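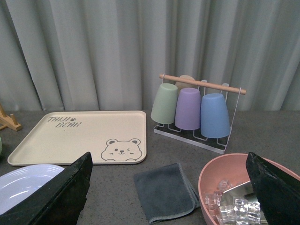

¿Qué se automatiza primero cuando una empresa mete un robot en un office o en una cocina de servicio?
Casi siempre lo que se repite igual muchas veces al día y pesa poco: recoger, colocar, reponer, pasar un paño. Lo que exige decidir (qué se tira, qué se aprovecha, a quién se atiende antes) suele quedarse en manos de la plantilla durante bastante más tiempo.

Organización del trabajo y automatización
Tema 4. Tareas ligeras de office: qué cambia para quien las hace
Apuntes de clase, 20 de junio de 2018

Lecturas para este tema: el dosier del caso Distby (entero) y las páginas de definiciones del tema 2. El dosier está en reprografía y en la carpeta del curso.

1. Puesto, tarea y operación

Conviene recordar la distinción del tema 2 porque en los trabajos entregados se mezcla continuamente. Un puesto es un conjunto de tareas que la empresa asigna a una persona, con un horario, una categoría y un salario. Una tarea es una unidad con resultado reconocible: dejar montado el desayuno de una sala. Una operación es cada uno de los pasos: sacar un plato, llevarlo a su sitio, orientar una taza.

Las máquinas sustituyen operaciones. A veces, si se encadenan bastantes, sustituyen una tarea. Los puestos los modifica o los suprime la dirección, que es quien decide qué hacer con el tiempo liberado. Cuando en un comentario de texto aparezca la frase "el robot elimina el puesto", hay que preguntar qué operaciones hace, quién hacía las demás y quién las hace ahora.

2. El caso Distby

Distby es una empresa de servicios de comedor y office para edificios de oficinas. Trabaja con salas pequeñas, cada una con su encimera, su vajilla y un turno de mañana y otro de tarde. En agosto del año pasado puso en marcha una prueba en dos salas con un sistema suministrado por Kavetti. La formación de la plantilla la llevó Pratis, una consultora contratada aparte.

Datos básicos del dosier:

Salas en la prueba: 2
Personas adscritas a esas salas: 4
Servicios registrados durante la prueba: 576
Servicios con intervención de una persona a mitad de ciclo: 157

La última línea es la que más discusión produce. Para Kavetti, una intervención es un fallo corregido. Para la plantilla es trabajo: hay que dejar lo que se está haciendo, acercarse, mirar qué pasa, recolocar una pieza y volver a lo anterior. El dosier no recoge cuánto dura cada intervención, y sin ese dato no se puede decir si la prueba ahorró tiempo o lo trasladó de sitio. Tengan esto en cuenta en el ejercicio.

Tampoco se registró el motivo de la intervención durante la primera parte de la prueba. Se añadió un campo de texto libre más tarde, a petición de la plantilla, y se rellenó de forma irregular.

3. El trabajo que no figuraba en la ficha

Antes de la prueba, la ficha del puesto describía el servicio en cinco líneas: montar, reponer, retirar, limpiar, cerrar. Al intentar traducir esas líneas a instrucciones para la máquina se vio que faltaba casi todo. La ficha no decía dónde se deja el paño entre un uso y otro, ni qué se hace con una pieza desportillada, ni en qué orden se despeja una superficie cuando llega alguien con prisa.

Las personas de las salas sabían responder a todo eso. Nadie se lo había preguntado por escrito. Pratis organizó varias sesiones para recoger ese conocimiento y de ahí salió un documento bastante más largo que la ficha original. El documento pasó a ser propiedad de la empresa, cosa que no se había hablado al empezar.

Aquí tenemos un asunto clásico de la sociología del trabajo: el saber de oficio se extrae, se codifica y cambia de manos. Los efectos dependen de lo que se pacte. En Distby las horas de las sesiones se pagaron como horas ordinarias y la categoría profesional no se tocó. En la discusión de clase salieron opiniones enfrentadas sobre si eso es suficiente.

4. Disposición del espacio

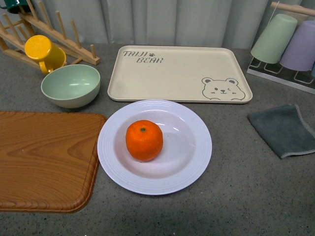 La primera modificación que nota la plantilla en una prueba de este tipo es la del orden de las cosas. Quien lleva tiempo en un office coloca según su mano y su estatura, y va corrigiendo sin pensarlo. Un sistema automático suele pedir más regularidad y, sobre todo, que las zonas se mantengan reconocibles. Piensen en una encimera corriente: un plato con una mandarina hacia el centro, la bandeja justo detrás, casi pegada al borde del plato, las tazas boca abajo en su soporte y el paño doblado a un lado. Para una persona, que la bandeja esté un poco más cerca o más lejos no cambia nada. Para una pinza puede decidir si hay hueco para entrar a coger el plato por ese lado. De ahí que muchas empresas empiecen a dar normas de colocación que antes no existían, y que esas normas recaigan sobre las personas del turno.

En Distby la norma de colocación ocupaba una página. Las quejas recogidas fueron de tres clases:

- Alcance. Los recipientes de uso frecuente quedaban al fondo, y una de las trabajadoras tenía que estirarse para llegar.
- Ritmo. Entre servicio y servicio había que dejarlo todo "en posición", aunque el siguiente lo fuera a hacer una persona.
- Responsabilidad. Si el ciclo se paraba, lo primero que se revisaba era si la encimera estaba según la norma. La carga de la prueba quedaba del lado de la plantilla.

La segunda y la tercera se resolvieron en parte. La primera no se resolvió durante la prueba.

Nota para el examen: esto se llama trabajo de preparación o de acomodación. Incluye todo lo que hacen las personas para que la máquina pueda hacer lo suyo. No suele aparecer en los cálculos de productividad del proveedor y hay que saber localizarlo en un caso.

5. Materiales, objetos difíciles y reparto

El dosier dedica un apartado a los objetos que dieron más trabajo. Los resumo sin entrar en la parte técnica, que no es de esta asignatura.

Los textiles cambian de forma cada vez que se dejan. Las piezas transparentes o muy brillantes se distinguen peor. La fruta varía de tamaño y se marca si se aprieta. Los objetos apoyados en inclinación, como una taza ladeada en un escurridor, obligan a calcular un agarre distinto cada vez.

La consecuencia organizativa es que el reparto no salió por tareas completas. Salió por objetos: la máquina, platos y vasos; las personas, paños, fruta y lo que estuviera mal apoyado. Un reparto así parte la tarea en trozos y deja a la persona con los sobrantes, que además llegan sin un orden previsible. Varias respuestas del cuestionario hablan de "ir detrás". Es una expresión que merece comentario.

6. La comparación con Steyn

Steyn, empresa del mismo sector, hizo una prueba parecida y optó por otra vía. Mantuvo la tarea entera en manos de la persona y dejó que ella decidiera en cada servicio qué operaciones pasaba a la máquina. El sistema se usó menos. Las bajas y las peticiones de cambio de turno se mantuvieron como estaban, según la nota interna que reproduce el dosier en el anexo. Esa nota es de la propia empresa y debe leerse con esa cautela.

Diferencias que hay que manejar:

Quién inicia el ciclo: en Distby, el sistema según horario; en Steyn, la persona.
Quién puede detenerlo: en ambas, la persona, aunque en Distby cada parada se registraba con su código.
Qué se mide: en Distby, servicios e intervenciones; en Steyn, solo servicios.
Quién negoció: en Distby se informó a la representación de los trabajadores una vez firmado el contrato; en Steyn, antes.

El registro con código personal se retiró en Distby a mitad de la prueba. El dosier no explica por qué.

7. Conceptos que entran

Operación, tarea, puesto.
Codificación del saber de oficio.
Trabajo de acomodación.
Reparto por tareas y reparto por objetos.
Control del inicio y de la parada.
Intervención: definición del proveedor y definición de la plantilla.

8. Ejercicio

Por parejas, extensión máxima de dos páginas. Elijan un office, una cafetería o una cocina que conozcan y observen un servicio completo, con permiso de quien trabaje allí. Hagan la lista de operaciones y señalen cuáles dependen de que otra persona haya dejado algo colocado. Después propongan un reparto entre persona y máquina y digan quién haría la acomodación, en qué momento del turno y con qué reconocimiento en la ficha del puesto.

No hace falta proponer ningún equipo concreto ni calcular costes. Los trabajos que se limiten a copiar la norma de Distby se devolverán para rehacer.

Se entrega en papel al empezar la próxima sesión - quien no pueda asistir, que lo deje en el casillero del departamento con el nombre de los dos en la primera hoja.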